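Arm cell at Clatow: frequently asked questions

This page is for everyone who uses or looks after the table-top arm cell in the Clatow building. It was written by Casimiro Pastor, with corrections from Waltraud Kaufmann for the electrical part. If your question is not answered, please write it in the cell log book and we will add it in the next version. The last changes were made in March.

How do I start the cell in the morning?

First look at the table and take away everything that does not belong to the task. Then switch on the control box under the table and wait until the Pomare program shows its start page. Only after this, release the emergency stop and enable the joints. You will hear the brakes open one after the other. Move the arm slowly to its home position with the speed at ten per cent, and keep one hand near the stop button.

The arm does not want to enable. What should I check?

In most cases the emergency stop is still pressed, on the box or on the hand unit. There are two of them and people forget the second one. If both are released, read the message in Pomare. "Joint outside range" means that somebody has left the arm in a folded position before switching off. Use the free-drive mode and bring it back by hand, with a second person supporting the forearm.

How should the cable be led along the arm?

The gripper cable must have a free curve before the wrist, large enough that the last joint can turn to both ends without pulling. On the forearm it is held by a strap. Close the strap so that you can still push the cable through with two fingers. A strap which is too tight was the cause of our broken cable last winter, and the replacement took a long time to arrive from Trastescombe.

The cable length is 380 mm from the strap to the plug. Please do not make it shorter because it looks tidier.
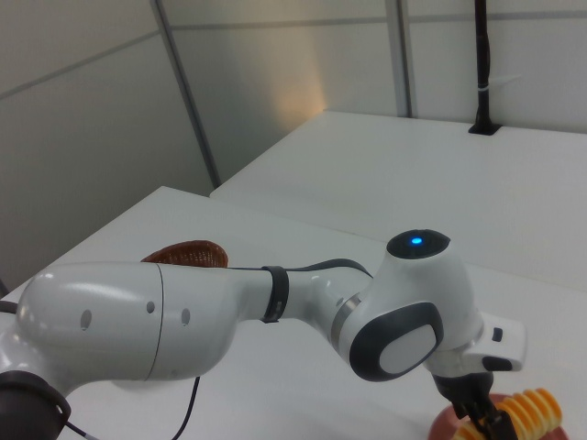
The arm with the gripper low over the table. The cable goes from the strap area along the top of the forearm and curves over towards the wrist.

After every change to the cable, turn the wrist slowly through its full range, first in one direction and then in the other. Look at the curve, not at the screen. If the cable touches the wrist housing with force or becomes straight at any moment, open the strap and give it more length.

How low may the gripper go?

The lower limit is set in Pomare under "Work area". It is measured from the table surface with closed fingers. When you put a dish or a tray on the table, the limit does not know about it, so you have to teach the approach point again. Do this by hand in free-drive mode and save it with a new name. Never write over the point called TABLE_ZERO -- all the other points depend on it.

What gripping force should I use?

For plastic pieces with ridges, begin with the low setting and go up one step at a time. Ridged surfaces hold well when the fingers meet them across the ridges, and badly when they lie along them. If a piece turns during the lift, change the angle of the wrist first and the force second.

How often are the fingers changed?

The finger pads are changed after 3000 grips, or earlier if you can see a shiny place on the rubber. The counter is in Pomare on the page "Tool". With soft pieces some pads would probably survive until 4000, but we had two bad weeks when we tried it and we went back. Put the counter to zero after the change and sign in the log book.

The screws of the fingers are small and their thread is in aluminium. Tighten them with the short key only, in two rounds. Old pads go in the box marked Trarirham, they are sent back to the supplier together.

May I clean the arm with alcohol?

The casing, no. Use a cloth with a little water and mild soap, and wring it out well. Alcohol is permitted for the finger pads. Be careful at the seams of the casing and at the dark rings between the segments, as dirt likes to collect there and water should not enter. The arm must be switched off for cleaning.

The gripper closes but Pomare reports "no part". Why?

The fingers have stopped at a width which is outside the window for this part. Measure the part at the place where it is really gripped. Then correct the window, with a little room on both sides. If the message also comes with a part which worked yesterday, check the pads for wear and see if the zero position of the gripper has moved.

What is done at the large inspection?

It is due every 400 hours of operation. Waltraud checks the joint bolts, the earth connection and the stop circuit, and Casimiro repeats the calibration of the tool point. The cell is closed for one morning. Please save your programs on the shared drive the evening before -- the calibration can change your points a little, and it is good to have the old values for comparison.

Whom do I call if something breaks?

For cables, plugs and the control box, Waltraud Kaufmann. For programs, points and the gripper, Casimiro Pastor. If you are not sure, press the stop, leave the arm as it is and call either of us. Please do not open the casing.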